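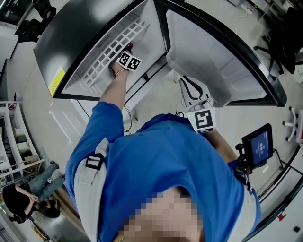 Drevska commented that the tracking faults described below are more likely to come from lighting and exposure than from the marker library, and asked that the exposure settings be added to the post. They have been added.

Marker tracking lost when a hand-held gripper enters a refrigerator

Posted by Drerkance
Category: Home and Shared Workshop Builds

Our shared workshop is building a hand-held gripper set for recording household tasks, with the intention of replaying them later on a small arm. The present task is removing and replacing items in a refrigerator. Position is taken from square printed markers fixed to the gripper, and a smaller cube with markers on its faces is used for the hand.

Tracking is reliable on the bench. Once the gripper passes the door opening, the position jumps or is lost for several frames at a time. Of 218 recordings made to date, 51 had to be set aside for this reason. The camera runs at 30 frames per second with automatic exposure. The markers were printed on ordinary glossy label stock.

We would be grateful for advice on the following points. Should the markers be made larger? Would additional lighting inside the compartment help, or would it make matters worse? Members with experience of similar builds are kindly asked to state what equipment they used.

Posted by Han

Automatic exposure should be turned off before anything else is changed. A white interior causes the camera to adjust as the gripper goes in, and the edges of the markers may wash out during that adjustment. Set the exposure by hand with the door open and the gripper already inside, then check that the bench area is still readable. A slightly dark picture is acceptable to most detection software – a bright one with lost borders is not.

The label stock should also be replaced. Print on matte paper and leave a clear white margin around every black square. If the margin is trimmed away, detection suffers against any dark background, including the door seal.
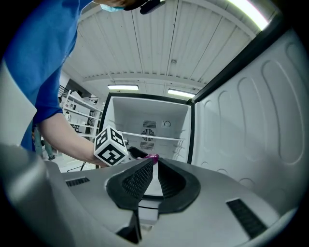 Marker cube on the gripper, refrigerator open behind.

With regard to size, a larger marker is useful only if it does not strike the shelves. We kept our markers small and tilted the mount by 45 degrees so that two faces stayed in view of the head camera. Please recalibrate the offset between marker and fingertips after any such change.

Posted by Vindis

Same problem here with a kitchen cabinet. A cheap diffused lamp placed outside the door was sufficient. A lamp inside caused glare and was removed. I did not test other paper.

Posted by Drevska

I agree with the first answer on exposure. I would add that a shorter exposure reduces blur when the hand moves quickly, although it requires more light in the room. Kindly check the cable at the wrist as well. On our build a stiff cable pulled the cube out of alignment by a small amount each session, and the resulting error was mistaken for a software fault until the mount was tightened.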